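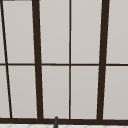

Multi-pane window with dark brown bars and pale panes.

Review: Lindeck Draft Seal Kit
Posted 2023-11-21

The Lindeck kit is a box of foam strip, rubber strip, rope caulk and a few hand tools for sealing drafty windows from the inside. It costs $37 at the hardware store in Hurnetdale. I used it on the windows in a rented house with old wooden sashes, most of them painted more times than they should have been. A few of them rattle when a truck goes by.

What's in the box

You get three rolls of self-stick foam in different thicknesses, one roll of rubber strip with a D-shaped profile, a coil of gray rope caulk, a plastic scraper, a small roller and a folded instruction sheet. The foam and rubber together come to 51 feet. There are also some alcohol wipes for cleaning the surface before you stick anything down. I ran out of wipes on the second window and switched to rubbing alcohol and a rag, which worked the same.

The box says it will do a small apartment. I got through four double-hung windows and most of a back door before the rubber was gone. The foam lasted longer, but I had the least use for it.

Putting it in

The instructions tell you to measure the gap by closing the window on a piece of modeling clay. The kit does not include clay. I used a lump of the rope caulk wrapped in plastic wrap, then put it back in the coil. It gave me a clear enough reading to pick a strip.

Cleaning took more time than sealing. The scraper is fine for loose paint and old adhesive, but its corner rounded off by the third window and I went back to a putty knife. If your windows had foam on them before, plan on an extra half hour for each one. Old foam turns to crumbs and the glue under it stays sticky.

The rubber strip comes as a joined pair that you pull apart. Mine separated cleanly except for one short stretch near the end of the roll. It cuts well with scissors. I put it along the bottom of the lower sash and the top of the upper one, and ran a thin foam strip where the two sashes meet. The roller is too narrow to be comfortable in the hand but does press the strip down evenly.

Rope caulk goes in the side gaps, on windows you don't mean to open until spring. You push it in with a thumb. It was stiff when I took it out of the box in the garage and got easier to work after an evening in the kitchen.

The sheet recommends waiting 24 hours before opening a sealed window. I tried one early to see, and the strip shifted at one corner. I pressed it back down and it has stayed put.

How well it seals

I checked each window with a stick of incense on a windy evening, before and after. On the two bedroom windows the smoke went nearly straight up once the seals were in. The kitchen window improved but still leaks at the lock, where the sashes don't line up. That is a problem with the window, and no strip is going to fix it.

The rattling stopped in three of the four. I did not expect that to matter much, but it is the change I notice most, especially at night.

I can't give a figure for heating costs yet. The gas bill depends on the weather, and November has been mild here. I'll look at January's bill and add a note if there is anything worth reporting.

Compared with the others

Two winters ago I used the Promarberg foam set, which is cheaper and has only foam. It compressed flat in one season and came off in pieces. The Lindeck foam feels denser, though I have had it up for less than a month and won't claim it lasts longer.

Dunne makes a brush-type seal that you nail into a groove. It is better suited to windows you open every day, and I would look at it if I owned the house. It needs tools and a steady hand, and my lease rules out nails.

Shrink film is the other option for renters. It stops drafts across the whole window, including the lock area. You need a hair dryer for it (the 1,000 watt travel one I own was slow), and you give up opening the window at all. I may still put film over the one in the kitchen.

Complaints

The foam rolls are not labeled once they are out of the bag, and two of the thicknesses look alike. Write on the backing with a pen when you open them.

Only white and brown are sold. The white is brighter than any trim I have and shows on the meeting rail.

The box should have more rubber and less foam. Extra rubber is sold separately, but my store didn't stock it.

Verdict

Good value if your windows close properly and the gaps are even. Skip the scraper, buy your own alcohol, and measure the gaps before you decide how many kits you need. I would buy it again for the rubber strip.

Rating: 4 out of 5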